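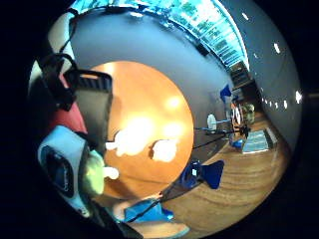
Round table, Storwood Language School

About Storwood

Storwood is an evening language school for adults in Nanenham. We teach English, Thai and Amharic, and we have been doing it for 33 years. The school was started by Wichai Limsakul, who had been giving private lessons at home and ran out of room for his students. He retired from teaching some time ago but still writes our placement test.

Most of our students work during the day. Some need a language for their job, some have married into a family that speaks it, and some took it in high school and want it back. You do not need a degree or any earlier study to join. Classes run for two hours in the evening, with a short break in the middle.

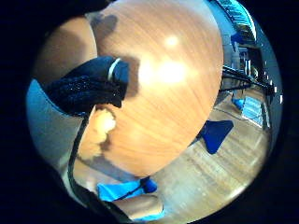
Hand and tabletop, with the wood grain showing

Our teachers

Kamonchanok Khamphan is head of teaching. She plans the Thai course and takes the beginners herself. Bereket Shiferaw teaches Amharic at all levels, including the reading and writing course, which starts with the alphabet and takes it slowly. Everett Okafor runs the English program and the exam preparation group. Somkiat Thammasiri looks after enrollment and is the person you will reach if you call the office.

How we teach

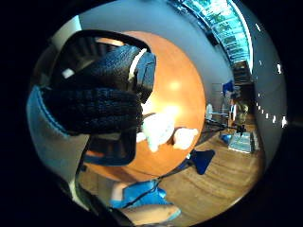

Speaking comes first in all of our courses. Grammar is taught as it comes up, and written homework is kept to one page a week - more if you ask for it. We like people to face each other when they talk, and a round table with a warm orange wood finish like this one suits that well. Beginners start in pairs and move to group conversation once they have enough words to keep it going. Each course ends with a spoken review with a teacher from another class.

Enrollment

New courses begin in October. Enrollment opens on 26th August and closes when a class is full. Returning students can hold a place by email before then.
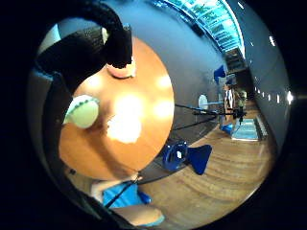 What happens if I miss a class?
Your teacher will send you the notes and homework, and you can sit in on another class at the same level if there is a free seat. Fees for missed classes are not refunded.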